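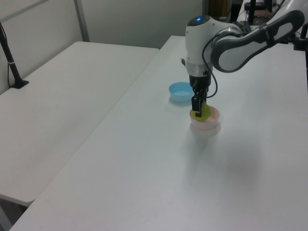

When Sharon Mwakalinga moved to Irkwood for an office job, she was walking to work and sleeping eight hours a night. Five years later she was driving everywhere, eating lunch over her keyboard and waking at four in the morning with a dry mouth. "I did not feel sick," she says. "I felt like a person who is always a little late."

Her doctor measured her blood pressure in July and asked her to come back. The second reading was also high. She was given a cuff to take home and a small notebook, and she was told to sit still for five minutes before each measurement, with both feet on the floor and her arm supported on a table.

High blood pressure is a quiet condition. Most people who have it notice nothing, and many learn of it only when they visit a clinic for some other matter. Over the years it can damage the heart, the kidneys and the small vessels of the eye. It is also one of the conditions where daily habits can make a difference that a person is able to see in numbers.

Mwakalinga began with salt. She had thought this would be easy, as she hardly used the salt shaker. But the salt was in the bread, in the soup packets, in the sauce she put on rice. For 21 days she wrote down everything she ate. "The bread made me angry," she says. "I like bread."

Tatu Masanja, a nurse who runs an evening group in the Prarken district, hears this complaint often. Her group has 25 members, and they meet in a room above a pharmacy. They bring their notebooks and compare readings, although Masanja does not encourage competition. One man stopped measuring for a month after his neighbor showed better results.

"People want one food to blame," Masanja says. "Then they want one food to save them. Last winter it was beet juice, and everybody's teeth were pink."

She prefers to talk about walking, sleep, alcohol and taking tablets at the same hour. Some members will need medicine for the rest of their lives, and she tells them so at the first meeting. She does not consider it a failure. A patient who feels ashamed of the tablets, she has found, is the one who leaves them in the drawer.

Mwakalinga takes one tablet in the morning now. She gets off the bus two stops early, except when it rains, and she bakes her own bread with half the salt -- the first loaves were terrible, and her son still asks for the kind from the store. Her notebook has almost 100 readings in it. The recent ones are lower, but not every week, and she has another appointment next month.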